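The Weights at Lullik
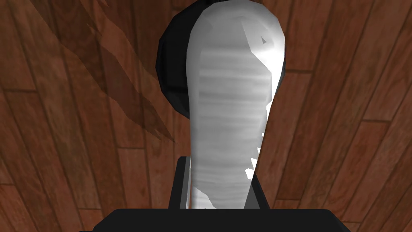

White form on reddish-brown planks.

The calibration room at Lullik was kept at 20 degrees, and Marleny Salazar wore a coat in it all year. She had the Bermúdez contract open on the bench: 113 market scales, each to be tested against the reference set and sealed.

Scale 98 read heavy. She cleaned the pan, leveled the feet, and ran the sequence again. It read heavy by the same amount. She wrote the error in the third column and marked the scale for adjustment.

Vangelis Moschos came in at four with the shipping forms.

"That one belongs to the fish stall," he said. "Pronder wants it back Monday."

"It overcharges."

"By how much?"

She showed him the column. He did the arithmetic on the back of a form, using a year of ordinary trade, and arrived at 388. He did not write a currency after it.

"My mother bought from that stall," he said. "Every Friday, for over a decade."

Marleny removed the cover plate. The spring was the original part. The stop screw had been turned and then fixed in place with a drop of clear lacquer, applied neatly, with a fine brush. Lacquer was not part of the maker's procedure. She recorded it under Remarks, in five words, and initialed the line.

Vangelis read the remark upside down from across the bench.

"She used to say he gave her extra," he said. "She took him figs for it."

Marleny cut the lacquer with a blade, backed the screw off a quarter turn, and placed the one-kilogram weight on the pan. The needle went past the mark, returned, and settled – one kilogram. She waited the required minute and read it again.

"Do you want the seal number?" she asked.

He turned the form over and uncapped his pen.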